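The little granular box that learned to listen

By the time I got the Lutari out of its packaging and wired into my mixer it was 2 a.m., and I had promised myself I would only check that the power supply worked. The sun was coming up when I finally turned it off. I've been playing with granular tools for years, mostly as plug-ins, and I can't remember the last time one of them kept me up like that.

Stolthorpe will be a familiar name if you follow the smaller end of the synth world. The company made its reputation with the Ellberg, a stubborn, lovely spring reverb that hissed like a kettle and sounded good on everything. The Lutari is a very different animal. It's a stereo granular sampler and looper in a desktop case, with 18 knobs across the top, no screen at all, and a row of pads along the front edge that feel firm and springy under the fingers.

The no-screen thing worried me. Granular synthesis is usually explained with pictures – a waveform, a moving cursor, a cloud of little dots – and I had come to lean on them. Take all that away and you have to find your spot in the sample by ear. For the first half hour I was lost. Then I recorded some humming and a few plucked notes from an old zither, started turning Position with one hand and Size with the other, and began hearing where I was. There's a spot right before the second pluck where the string is just starting to ring, and with the grains set short it turns into this glassy, shivering chord that I could have listened to all night (and more or less did).

What makes it special is a mode called Follow. The Lutari tracks the level of whatever is coming into its inputs and uses that to steer the grains. Play softly and the cloud thins out to single drops. Dig in and it thickens, spreads across the stereo field and starts to smear. You can set how quickly it reacts, from instant to a sort of slow tide, and you can flip it so that your silences bring the cloud up and your playing pushes it down. I love that flipped setting! With an electric piano going in, the spaces between phrases fill with bits of what you just played, and the moment you come back in they politely step aside.

Looping is simple and a bit old-fashioned. You get two independent loops, each with its own speed control, and they don't have to agree on a length. I set one to the zither and the other to a shaker part that was slightly too long, and let them drift against each other for some 19 minutes while I made coffee and kept wandering back in to listen. There is a sync input if you want everything locked to a drum machine, and it held steady with mine the whole time. I kept unplugging it, though. The thing is happier when it's loose.

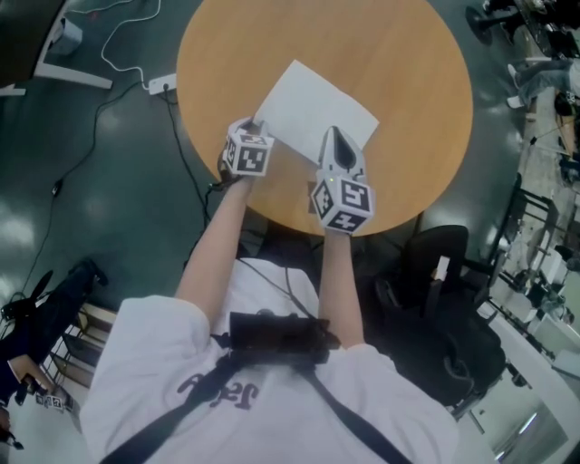
The effects at the end of the chain are a filter, a soft saturator and a reverb that Stolthorpe says is descended from the Ellberg. I'd believe it. It has the same dark, boingy tail, and when you push the saturator into it the low notes start to bloom and grumble in a way I haven't heard from a digital box before. The filter is the weak link. It's perfectly fine for taming harsh grains, but the resonance gives up just when it should be getting interesting.

A few other grumbles. Saving a sound means holding Shift and a pad for a couple of seconds, and clearing one means holding Shift and the same pad for a little longer, so I wiped a patch I was very fond of on the first evening. The headphone output is quiet. The manual is well written and funny in places but skips over the MIDI settings almost entirely, and I had to find out by trial and error that the pads can send notes to other gear. They can, and with velocity too, which makes the Lutari a pretty decent little controller on the side.

An editor called Stoica is due in January. It will let you load your own samples from a computer and back up patches, and I'm hoping for a safer way to clear a slot as well. For now everything has to be recorded in through the inputs, and I've come to enjoy it that way. I've sampled the fridge, a bicycle bell, the rain on the skylight and a very bad trumpet solo (mine). The trumpet came out sounding like a choir in a tunnel, and it's already the backbone of a new track.

Related

Five spring reverbs worth tracking down
Stolthorpe Ellberg: the long-term report
Getting started with granular sampling
Desktop synths for small spaces
How to sync a looper to a drum machine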